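I gave up coffee after lunch in January, mostly because Marianna told me I'd been shouting in my sleep. I had my doubts! But I was on five cups a day by then (seven if there was a deadline), so I thought I'd give it a go.

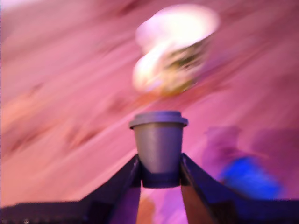
The first week was grim. I had a headache like a wet sandbag and was in bed by nine, staring at the ceiling and composing rude emails to Raed. Then on day 29 I slept right through the bin lorry, and the bin lorry in Hondville stops under my window and beeps.

Raed swears by a flask of mint tea instead. I've tried, I really have, but by four o'clock I want something that tastes of toast, so it's been barley drinks for me, with far too much milk.

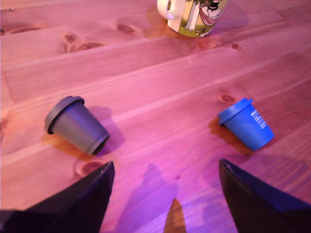
Two little lidded cups on their sides, and a mug still upright.

Mornings are still sacred, mind you. Three cups before noon, proper strong ones, and Tùng knows not to ring until I'm on the second. My mum thinks that's cheating and says so every time she comes round, usually while finishing the pot.

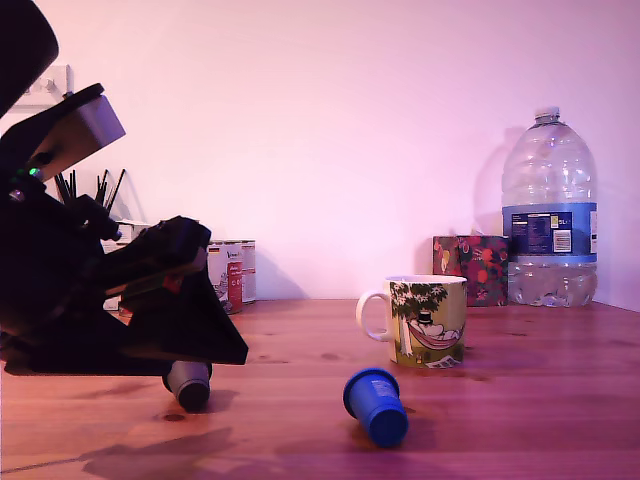
Small grey cup, big knotty table.

Next up is sugar, but not until after my birthday.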